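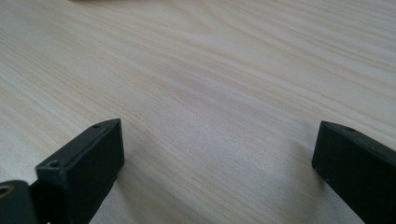
July 2026

Drift check on the wrist view, second try. Question is still whether visual odometry holds up when the camera looks down at plain table and not much else. Aitken tracker, stock settings, no depth. First guess was that a pale top would starve it of features and we'd need to tape markers down everywhere. Not so sure now. The grain has long curving streaks, bunched in some places and spread out in others, and with the fingers wide open there is a good stretch of it between the tips. Corners are the trouble. A streak gives you an edge, and an edge only pins motion across itself, so sliding along the grain is where I expect it to go soft.

Setup: hand-held gripper, fingers open the whole run, nothing grasped. Exposure locked, gain locked. Start and end each pass against the stop block so the true end-to-start error should be zero. Path is a rectangle with one diagonal, same order every time. Logged with Pelik, replayed offline so both configs see the same frames.

Config A — feature cap 2000, no mask.
Config B — same cap, static mask over both fingers.

10 passes each direction. 467 frames in the shortest pass, trimmed all the others to match so the averages aren't lopsided.

A is bad in a way I should of seen coming. Fingers are black with sharp corners and small round holes in the top faces, and the detector loves those holes. They sit still in the view no matter how the hand moves, so they vote for "no motion" and the estimate lags. Worst on slow segments. Fast segments the outlier step throws them away and it recovers.

B much better across the grain. Along the grain still drifts, as guessed, always short, never long. Same sign in all passes so it's bias and not noise. Rotated the start pose a quarter turn and the bad axis went with the table, not with the camera. Good, that rules out calibration.

Shadows: the mask is cut tight to the fingers, so the soft gray next to them is still in. They travel with the hand too. Grew the mask outward and lost features, down to 378 on the thinnest frame, but the lag on slow segments went away nearly completely. Keeping the bigger mask. Did not try it at other heights, the shadow will move and the mask probably needs to move with it.

Also wrong in the February notes: I wrote that the mask was on by default in the Drornano branch. It is not. Flag is there, default is off. Any numbers from before today that use that branch are config A whether it says so or not. Zidville set included, needs a rerun before it goes in the table.

Open things
— fingers closing. Static mask is useless once they move. Mask from finger width reading? we already log it
— IMU on for the along-grain axis, see if the bias shrinks
— same passes on the gray mat for comparision
— try a lower cap, I doubt we need that many

Replay configs are in the shared folder next to the raw logs. Don't overwrite the A runs, I want them for the plot.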